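Speaker notes, "Can it do the dishes yet?"
January 27, 2021
Shares 11 | Comments 6

Start slowly. Let people find their seats, then go straight to the question: hands up if you'd let a machine loose in your kitchen tonight. Wait for the laugh. Hands up if you'd let one stack the shelves at work. Usually a lot more hands. Ask somebody near the front why the difference.

I've been going on about this since the Tarnstead evening in May and I'm still every bit as excited as I was then. Tell them that up front. I love this stuff, and I also wash my own dishes every night, so both of those things are going to be in the talk.

Quick bit of history, keep it short. The washing machine is a robot that we stopped calling a robot. Same with the dishwasher. They do one job in a sealed box and you bring the work to them. The jobs left over are the ones where the work is spread all over the room and somebody has to go and get it. That's what a shop floor is like, and a kitchen is worse (mine certainly is).

Mention the Barnell stockroom here. They have 1053 product lines in a space not much bigger than this hall. A new starter can find and face up most of it within a week. Ask the room how long they think it would take to set up a machine for the same job. Let them guess, don't correct anyone.
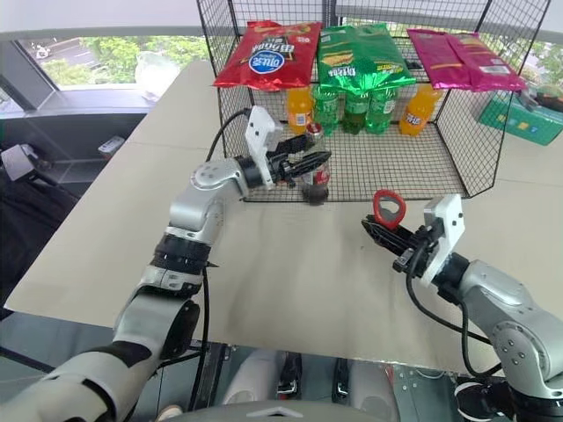 Picking things up is the part I get asked about most, and it deserves a good few minutes. A bottle is a lovely test object. It's smooth, it's top-heavy when you hold it low, and it's usually standing right beside its friends. Look at where the left gripper has hold of the cola, up around the neck and upper body, with the orange and green bottles standing behind it. You and I would do that while talking on the phone. Two ridged fingers have to do what your whole hand does, and your hand is full of feeling. And then the other arm has a bottle opener, so we've gone from shelf stacking to bar work! Point out the chip bags on top as well. A bag changes shape when you squeeze it, and squeezing is most of what a gripper does.

Pause for water. Check the clock, I should be under 11 minutes at this point. If I'm over, drop the Boltex story.

Boltex story: they bought a machine to sort returns at the counter. Worked beautifully on boxes. Then a customer brought back a garden hose. (Do the hose with my arms, it always gets a laugh.) They kept the machine, by the way, and they're happy with it. It does boxes and a person does hoses. I think that's a perfectly good result and we should be pleased about it.

Next section is about two hands. Ask everyone to think through making toast and count how often they use both. Then jars, then folding a sheet, then threading a bin liner. People get quite noisy here, let them go.

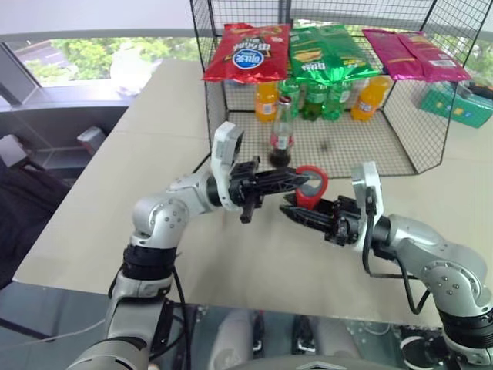

Passing something from one hand to the other sounds like nothing at all, and I could talk about it all night. When I hand a spoon across, one hand knows when to let go because it feels the other one take the weight. A machine has to get that timing from somewhere. The red handle is held on the right, the left fingertips are just beside it, and there are only a few centimetres between the two grippers. I find that tiny gap thrilling. Too early and you've dropped it, too late and the two arms are having a tug of war. Ask the room which they'd prefer near a glass bottle.

So, are we there? My answer tonight is "for some chores, in some rooms, with someone nearby." Say it plainly and don't apologise for it. Give them the Mabaso checklist if there's time:

Does the job happen in the same spot every day?
Are the objects mostly firm?
What does a mistake cost, and who mops it up?
Can a person step in quickly?
Would you still want it if it took 5 times as long as you do?

The last one always starts an argument. Good. Overnight jobs are a fair reply, because if I'm asleep I don't care how slowly the shelf gets filled.

Questions. Somebody will ask about laundry. Say yes, folding is hard, and ask them to show me how they do a fitted sheet. Somebody will ask about jobs, take that one seriously and don't rush it, even if the tea is ready. Chairs need to go back against the left wall before we leave.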